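Looking After the Hand Grippers: Gallery

Welcome to the maintenance pages of the Mamirholm workshop. My name is Subira Mollel and I take care of the hand grippers, together with my colleague Francine Petrenko. In July we put all the tools through a full service, and many people asked us how we do it. So I have collected our notes and one picture on this page. English is my third language, so please forgive me when a sentence is a little stiff.

First, the order of work. We don't begin with a screwdriver. We begin with a dry cloth and good light. The tool goes on the bench with the fingers open, and we look at it from both sides before we touch anything. If there is old food on the pads, it comes off now, because later it hides the small cuts that we want to find.

Cleaning the pads. We use warm water with a drop of dish soap, then plain water, then a towel. We tried alcohol for one season and the rubber became hard at the corners. Francine keeps one of those old pads in her drawer to show to new colleagues. Please bend a pad gently with the thumb when you clean it. A healthy pad comes back to its shape at once. A tired pad stays a little bent, and then you should write it down in the log.

Screws and fasteners. Every screw is checked by hand with the short driver, never with the electric one. I turn only until I feel resistance and then I stop. When a screw moves at this check, it receives a new drop of thread lock and a small pencil mark in the log beside its name. Three marks for the same screw mean that the finger comes off completely and we look at the hole. This happened to us with tool 209, and the thread in the bracket was worn out. A new bracket came from Clorno and fitted without any filing, which made me very happy.

Closing test. After the service we close the fingers on something with a curved wall. A flat block is too kind, it lets a crooked pad look straight. With a bowl you can see quickly if one finger arrives first or if the pad stands on its edge.

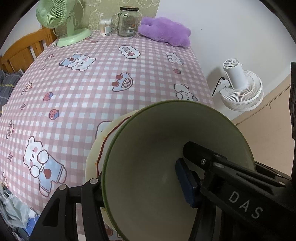 How often should the pads be changed?
We change them when they no longer spring back or when a cut reaches the edge, and in our workshop this is usually after nine weeks of daily use.

The green bowl has one finger of the gripper inside and the other one outside, with the rim between them. The dark blue pad on the inner finger presses against the wall of the bowl, and the small silver screw head sits near the upper end of the same finger. This screw is the one I look at first when a tool comes to my bench.

Finger alignment. If the fingers don't meet well, loosen the bracket by a quarter turn and close the gripper on a sheet of thick paper. Pull the paper softly to the left and to the right. It should hold the same in both directions. Then tighten again, a little on each side, and repeat the paper test. It takes patience. My first one took me until four in the afternoon, and Francine brought me tea and did not comment.

Dust in the joint. Lint likes to go into the joint of the finger, above all when the tool is used near blankets and clothes. We take it out with a soft brush and after this with tweezers. Compressed air is not allowed at our bench, it only pushes the lint deeper.

Grease. A very small amount, like a grain of rice, on the sliding part only. We use the Gorkar white grease, and I wipe away everything that I can see after ten openings and closings. If grease comes on a pad, the pad must be washed again from the beginning.

The log. Each tool has its own page, and our oldest page shows 1662 hours of use. We write the hour count, the state of both pads, every screw that moved, and the initials of the person. Please write also when you found nothing wrong. An empty line gives me more work than a bad one, I must then go and ask.

Storage. The fingers stay slightly open in the box, so that the pads don't press against each other during the night. The boxes stand on the Ackah shelf beside the door, with the handles to the front. Spare pads are in the lowest drawer, and when only two pairs are left, please put the yellow card on my desk so I can order.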